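The Permit Office Should Not Decide Who Has a Voice

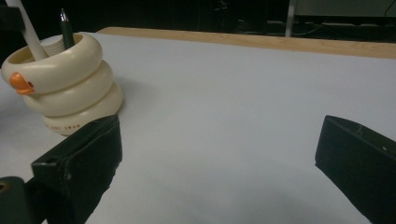

I moved to Trondham nine years ago, and one of the first things I admired was how people could stand in front of city hall with a sign and say what they wanted. Where I grew up, this was a dangerous thing to do. So I read with much worry the new assembly rule that our city council passed in February.

The rule says that any group of more than 100 people must ask for a permit 21 days before it meets on public land, and must pay a fee of 600 dollars. Council members say the money is for cleaning and for traffic police. I believe them. I do not think they are bad people with a secret plan. But a rule must be judged by what it does, and this one puts a price on a right that the First Amendment gives to us for free.

Think about who can pay. Hastico, the largest employer in our county, will not notice 600 dollars. The tenants of the Venano apartments will notice it very much. When their heating failed this winter, they marched two days later, 266 of them, and the repair came the same week. Under the new rule they would have to wait three weeks in the cold before they could complain together, or else break the law.

Some neighbors tell me that the fee can be waived. This is true, the text says the city manager "may" waive it. I have learned to be careful with this word. If an official may say yes, he may also say no, and he does not have to write down why. A group he likes will get one answer and a group he dislikes can get another.

I accept that streets must stay open for ambulances. A simple notice to the police, one day before and without payment, would be enough for that. The city of Peng, which is bigger than ours, has worked this way for years and its downtown is still standing.

The council can change the rule at its next meeting - I will be there to ask for it, and I hope I will not be the only one.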